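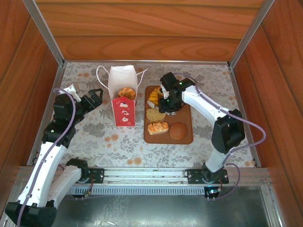 Re: Bread for the play corner, and how to pack it
From: Hường Quan
To: Hoston Play Library list

Cathal Horgan wrote in October:

> Hello all,
> We have a box of pretend bread here that goes out on loan more than
> anything else we own, and it comes back in a jumble every time. Has
> anyone found a good way to set up a bakery table and then get it all
> home again in one trip? I've been using a plastic tub and I don't love
> it. Also, does anyone put a cloth down, or is that asking for trouble?
> Cathal

Dear Cathal, and everybody else who has been so patient with me,

I meant to answer this weeks ago and then we had the sale, and then my sister came to stay, and you know how it goes. But I do love this question, so please put the kettle on, because I have opinions about toy bread!

The bakery set in my picture lives on a brown wooden board with rounded corners, and I would start there before buying anything else. A board tells children where the shop is. Without one the rolls wander off to the dollhouse and you are on your hands and knees at closing time. Ours has the croissant sort of thing, the slice, the roll with the orange glaze, the dark round bun and a little brown roll that everyone wants for some reason (Mỹ Vũ's grandson once went home with it in his sock, and she drove it back the same evening, bless her).

As for the cloth, yes, please do use one! The one I like best is cream with gray leafy branches and small orangey dots, and it makes the whole corner look like somebody's breakfast. I wash mine on cool and hang it over the bannister. If your children are tuggers, fold the extra underneath the table edge and clip it, or use a piece cut just to the size of the tabletop. Chiến Đồng irons his. I have never ironed mine and I don't intend to begin.

Now, the packing, which I think was your real question. I gave up on tubs a long time ago and went over to paper gift bags with string handles. The one with the red lower part and the little white drawings is my favorite. Children understand a bag right away, they have all been to a bakery, and they will fill it for you if you play customer and ask nicely. Anything flat goes in first, standing up against the side, then the heavier buns, then the croissant on top where it won't get squashed. I leave one round pastry poking out of the top so you can see from across the room which bag is the bread. The board goes home separately, under my arm, with the small utensils wrapped in a tea towel. I tried putting it in the bag once and the bottom gave way in the parking lot.

A paper bag won't last forever, of course. When the handles start to pull I put a square of tape on the inside behind each one, and that usually gets me to the holidays. Phúc Bùi has sewn a cotton version for the Aller Street group and I am told it is very handsome, but I haven't had my hands on it yet. Phúc, if you are reading, would you post the measurements?

One more thing while I have you. Our loan list is up to 191 items now, and I would dearly like the bread written down piece by piece on the card and not just as "bakery, assorted." It takes 2 minutes and saves a lot of phone calls. I can send my card to anyone who wants to copy it.

Cathal, if you would like to borrow a spare cloth before you commit to one, I have a plain blue one you are welcome to. I'm at the hall most mornings until eleven, and the side door sticks, so give it a good push.

Warmly,
Hường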